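Do Robots Really Learn? A Suspicious Look at Robot School

You have probably heard somebody say that robots can learn now. Maybe it was in a video with loud music, where a robot folded a shirt and a voice told you the future had arrived. I have watched a lot of those videos. I have also watched robots drop shirts. So before you believe anybody (me included), let's look at what "learn" means when people say it about a machine.

Start with yourself. When you were very small, you learned to put blocks in a box. You grabbed one, missed the box, laughed or cried, and tried again. You could feel the block in your hand. You knew what a box was for, more or less. And if somebody swapped the box for a bucket, you didn't need to start all over. You just put the blocks in the bucket.

A robot arm has none of that to begin with. It has motors that bend its joints. It may have cameras. It has a computer that can send numbers to the motors. That computer doesn't know what a box is. It doesn't know what "in" means either. Somebody has to get that knowledge into it somehow.

The old way and the newer way

The old way is to write down every move. Turn this joint this far. Close the gripper. Lift. Turn back. Open. A robot like that can work all day in a factory, as long as each part shows up in exactly the same spot. Slide the part over by the width of your hand and the robot will proudly pick up a piece of air.

The newer way is to collect examples. An example is one try at a job, saved by a computer from start to finish. It usually has two kinds of things in it: what the cameras saw, and what the arm was doing at each moment. In many projects a person steers the arm during the example, a bit like playing a video game. Then they do it again. Then again. After that, a computer program goes through all the saved tries and hunts for patterns. When the picture looks like this, the arm usually moves like that.

So that is what the word "learning" is covering up. It's pattern hunting, and somebody had to supply the patterns.

What an example needs

You might expect a robot school to be full of amazing stuff. Mostly you get a table, a few things to pick up, and an arm. A basket and one small pink thing are plenty for a morning's work.

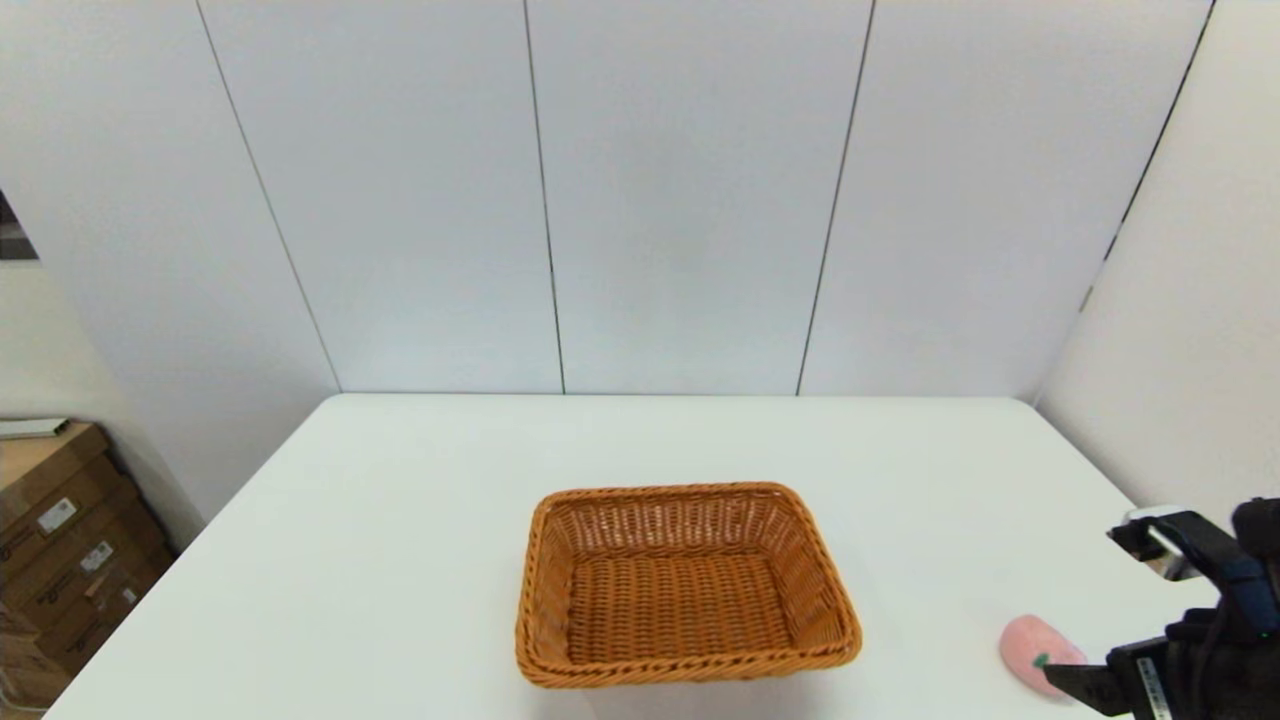

Say the job is "put the object in the basket." That's five words to you. To the people gathering examples it is a pile of questions. Where should the object start? Should the basket stay in one place or get moved? What if the object is lying on its side? Does it count if the arm drops it from too high and it bounces out?

They have to decide these things before they begin, and they have to keep to what they decided. If one person thinks a bounce counts and another person doesn't, the computer gets mixed-up lessons. It can't ask which one of them was right.

Imagine a project called Flotiter. Its team wants to teach that basket job, and it saves 1,747 examples. Sounds like a giant number! But suppose the object was in the same corner of the table every single time. Then the computer has really seen one thing, over and over. It's like studying for a spelling test by writing "cat" on every line of your notebook. You'd get very good at "cat."

Now suppose a second team saves only 80 examples, but moves the object to a new place each time, turns it around, and shifts the basket too. Which robot would you bet on if I walked in and put the object somewhere new? I'm not sure I'd bet on either one. Eighty isn't many. But I would want to ask both teams where they put things, and I would want to ask that before I asked how many tries they had.

The trouble with tidy rooms

Something else bothers me about robot videos. Look at the room. It is very often plain. White walls, a white table, bright light and hardly any clutter. There are good reasons to work in a place like that. A simple background makes it easier to find out what went wrong when something does go wrong.

Your kitchen table, though, has cereal on it. It has homework, a sticky spoon and maybe a cat. The sun comes through the window in the morning and moves across the table all day. If a computer has only had lessons at a clean white table, it may get confused by a wooden one. It might have picked up on the whiteness of the table without anybody meaning to teach it that. Pattern hunters grab any pattern they can find, including silly ones.

There's a famous kind of mistake here, and people make it too. Suppose every time you got a math problem with a train in it, the answer was to subtract. After a while you might stop reading and just subtract whenever you saw a train. You'd be right until the day you weren't. Computers are terrific at that sort of shortcut. 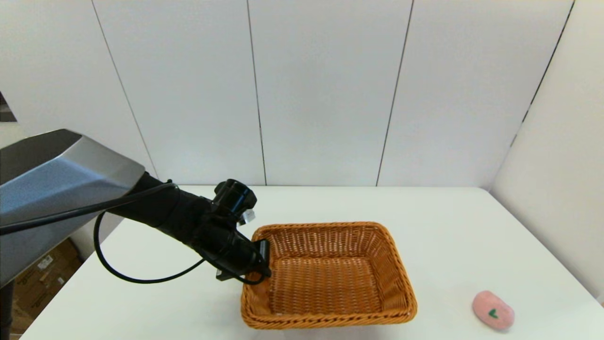 Lambros Zervas
Writer, the Talteneck science pages for young readers

What about the tries that go wrong?

When I visit a classroom, this is the question that gets the best arguments going. Should you keep the bad examples or throw them out?

Some kids say throw them out, because you don't want to teach the robot to be clumsy. That makes sense. If a program is copying what it sees, it can copy the fumbles as well.

Other kids say keep them. If the arm misses and then the person steering it goes back and gets the object on the second grab, there's something useful in there. It shows how to fix a mistake. A robot that has only seen perfect tries may have no idea what to do after its first slip, and there will be a first slip.

Both groups have a point, and grown-ups who do this for a living argue over it too. What they shouldn't do is throw out the bad ones and then forget to mention it. If a team did 34 tries and shows you 2 of them, you have learned something about those 2 and close to nothing about the rest.

So is it smart?

Well, what do you mean by smart? If a robot puts a thing in a basket, something clever has happened. Part of the cleverness belongs to the people who wrote the program, part to the people who built the arm, and a big part to whoever sat there and did the job over and over so there would be something to learn from. That last group hardly ever gets into the videos.

I don't think the robot knows it is holding something pink, or soft, or anything at all. Other people disagree with me about how we should talk about this, and some of them know more than I do. But when a person tells me a machine "understands," I ask how they checked. Usually they tell me about a time it worked. That's nice to hear. I'd like to hear about a time they tried to trick it.

Questions to ask next time

When somebody shows you a robot that has learned to do something, try these on them. They are polite questions, and you are allowed to ask them.

How many times did it try, and how many times did it work?

Did anybody move things around between tries?

Is a person steering it right now? (You can't always tell from a video. An arm being steered and an arm moving by itself can look just the same.)

Has it ever done this in a different room, or on a different table?

Is the video speeded up?

What happens if I put my shoe there instead?

Try it yourself

You can run a small robot school at home with a friend, a bowl and an eraser.

One of you is the robot. The robot closes their eyes and can only do what it is told. The other one is the teacher, and says things like "hand forward," "hand down" and "pinch." Put the eraser on the table, and guide your robot until the eraser is in the bowl. Write down every instruction as you go.

Now put the eraser back where it was and read your list out loud, exactly as written. Did it work? It might not, even with nothing changed. "Forward" can be a little bit or a lot.

Then move the eraser a hand's width to the left and read the same list again. Don't help. Your robot will probably pinch the table.

Last, make a few more lists with the eraser in different spots. When you have a small stack of them, let your friend pick a brand-new spot, and see if you can choose the list that comes closest. You'll be doing by hand a tiny bit of what the computer does with its saved tries. Swap places when the robot gets tired of having its eyes closed.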